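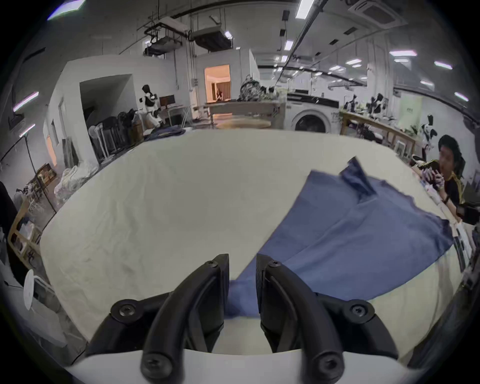
# Folding tables open again at the Hundholm workroom

The laundry and folding sessions at Hundholm have started again in January, and the first evening was a full one. Clothes were brought in by people from the streets close by, and the large table was given over to blue cloth for most of the time between 4 and 7 p.m.

The sessions are a part of the Stendum clothing exchange. Residents leave clean clothes that they don't need any more, and these are sorted, folded and put in bags by size. In the last season, 1167 pieces went out through the exchange. Most of them were shirts and children's trousers, but there were also bed sheets and a good number of towels.

Subira Mollel plans the evenings and is also the person who answers the messages. She told our newsletter that the folding takes much more time than visitors expect.

"People believe the washing is the big work," she said. "But the machine does its program and you can drink tea. The folding you must do with your hands, one piece after one piece."

The washing machine stands at the back of the room, next to the wooden workbench where clothes are put in a pile before somebody takes them to the table. Patterned things are kept on the workbench and the plain ones go first. This order was decided last year, when it was found that plain fabric is easier for a new person to learn with. A blue cloth without pattern shows every crease, and so it is quickly seen if the fold is straight.

The table has a light-colored cover this season. Before, the folding was done directly on the surface, and thin fabric was sliding too much. The cover has wrinkles of its own, and Mollel says she would like to have it fastened better at the corners before the next session.

## Two ways to fold

There is some discussion in the group about method. Kibet Nyaga, who has been with the exchange for two seasons, prefers to spread the piece out completely, lift one corner and bring it over to the opposite side. Others fold first in the long direction and make the piece narrow, because it goes better in the bags from Te Moana, the shop which gives them to the exchange.

Both ways are allowed. What is asked from everybody is that the finished piece stays flat when it is moved, and that the label, if there is one, can be found without opening it.

Nyaga has also written a short sheet with the steps for shirts. It will be printed in 200 copies and put in the bags, so that the families who receive the clothes can use it at home if they want. 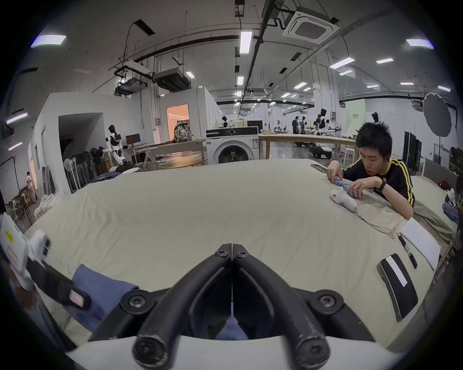
*Stendum Neighborhood News – page 2*

The long table is used for more than clothes. Garments are folded on one part of it, and the right side is left for smaller work that can be done while sitting. Papers and a pen have their place there, and the chair is a popular one with those who have stood for a long time.

Stacked chairs are kept along the wall, and visitors can take one when they arrive. Please put it back on the stack after. The counter must stay free for the plant and the other things which have their place on it – clothes should not be put there, also not for a short moment.

## What is needed now

The exchange asks for these things in the coming weeks:

- children's clothes for ages four to nine, washed and dry
- single bed sheets, also without the matching pillowcase
- strong paper bags with handles

Winter coats can't be taken at the moment. The storage shelf at Elline, where the heavy things were kept before, is being repaired, and it isn't known yet when it will be ready.

The goal for the month is 300 folded pieces. Mollel thinks it is possible if the evenings continue as they began, but she doesn't want that anybody hurries. A piece that is folded badly must be opened and folded again, and then the time is lost two times.

New people can come without registration and don't need experience. The door is open from 4 p.m., and those who can only stay for one hour are also welcome. Clothes can be handed in until 6 p.m. on the same evenings.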